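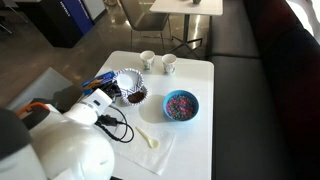
Gisela Garrido wrote under my last post that she'd gone to one of these open days in December and watched an arm do nothing for twenty minutes, so was the drive to Gradmont worth it? Fair question. I said I'd report back, and I think it was, with a few complaints.

Bistar opened up its ground floor from ten to three. The sign-in sheet had more than 800 names on it by the time I left, which surprised me for a town the size of Gradmont. I got there at 10:40 and parked behind the library. The lot by the building is for staff only and they do check.

The demo I had come for was the snack table. The arm works at an ordinary white table with bowls, paper cups, a box or two and some dry food. The people running it ask the arm to deal with one item at a time. Bistar's handout says the system had 1,771 practice runs on tabletop jobs before the open day, 318 of them with paper dishes. Paper is the hard part, according to Laiba Ghauri, who gave the talk. It bends when you squeeze it, and a bowl that weighs next to nothing slides away if you touch it wrong.

The talk ran fifteen minutes and was clear. I would have liked more time for questions. A man near me asked if it could load a dishwasher, and she said no, not yet, and moved on.
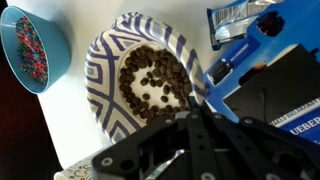
I stayed for three rounds. It is slow. If you go expecting something like a factory line you will be bored, and I saw plenty of families drift off to the Abella booth, where there was a sorting game for kids. I liked the slow part — you have time to look at how the fingers come in toward a plate and guess what they'll do next. I guessed wrong a lot.

Complaints: not enough chairs, the coffee ran out before noon, and the handout is printed in tiny gray type. The shuttle from Wuston was late both ways, from what I heard in line.

Gisela, they plan another one in the fall. Entry is free but you have to sign up on their site first. I'll post the link when it's live.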